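Salem's swap rail is back for spring

The clothes swap at Salem opened its doors again on Fri 5 April, and I went along with a bag of jumpers I've been meaning to part with since last July. It's run by Trellitz, the little repair and reuse shop, and they've set up a bedroom corner with a bed and a clothes rail.
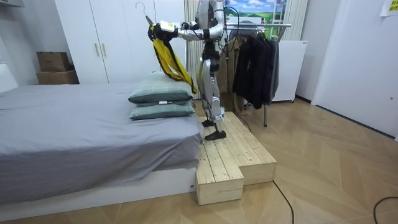 You bring up to 16 things, they get looked over, and whatever's good enough goes on a hanger. Last year 635 items found a new home — I took far too many of them myself!

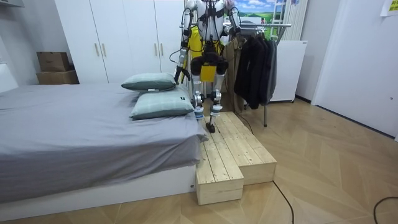 Bedding is welcome this time too, as long as it's clean and folded, and there's a box for odd buttons by the door.
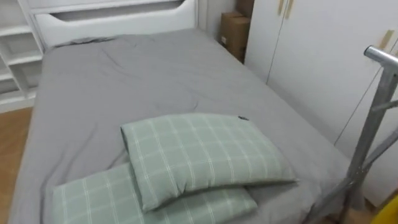 Pillows are the one thing people kept asking me about. The pair on the bed, pale green with a white check, would look lovely in my spare room (I do have a weakness for a check), but Trellitz only swaps the covers. Fillings have to go elsewhere.

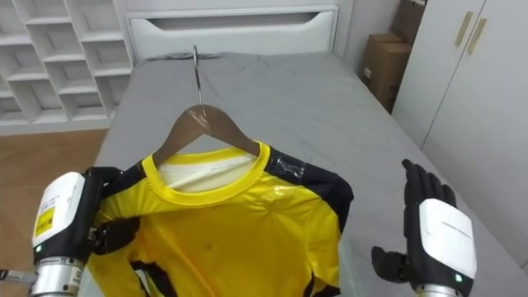 What does it cost to get in? Entry is free, and hangers can be bought at the till in packs, with 200 put by for the opening weekend.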